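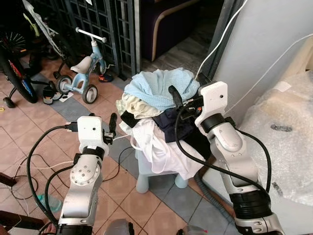 Laundry at our place: your questions, answered

Updated Monday, October 15, 2018

I put up one little post about folding from a pile on a kids' stool and my inbox went wild (well, wild for me - 69 emails!). So I've gathered the ones that keep coming back.

Why a stool? Don't you own a basket?
I do, and it's full of bath toys. The stool started out as a step for the bathroom sink, and one day I dumped a load on it so it wouldn't land on the tile. I've done it that way ever since. It's low and light, and I can scoot it anywhere with my foot.

Doesn't everything slide off?
The long stuff droops over the front, sure. I let it! If a big white piece is hanging down, I know where its bottom hem is and I can grab it without digging. Slippery things go in the middle of the heap.

What do you pull out first?
Whatever is on top, almost always the towel. Towels are bulky, so once one is gone the pile looks half as scary. Lift it straight up from the middle, let it hang for a second so it drops its creases, then fold. If you drag it sideways you'll bring a shirt along with it.

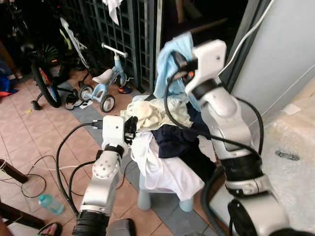 Light blue cloth on its way up, cream shirt and the navy one still to go.

Do you sort colors before you fold?
Nope. I sort before I wash and that's plenty of sorting for one person. Light blue, cream, navy and white all come off the heap in whatever order they like, and I make the stacks as I go.

Where did you get the stool?
It's a Tolla, from the housewares shop in Domden. I've had it 3 years. They come in other colors but I wanted the pale blue, and yes, it goes nicely with the balance bike (total accident, the bike came from a cousin).

Why are there bikes next to your laundry?
They live by the gate, and the gate is where the air comes through. In December I shove everything farther in, but the rest of the year that's the best spot in the house for it. Just check the tires for mud before you put anything white down - I learned that one with a pillowcase.

What detergent do you use?
Châu, the unscented powder. I buy the big box and it gets me through over 116 loads if I don't let the kids scoop.

Can I see how you fold the towels?
It's all in my Numemdale post, the one with the long shelf. Thirds the long way, then in half, then in half again.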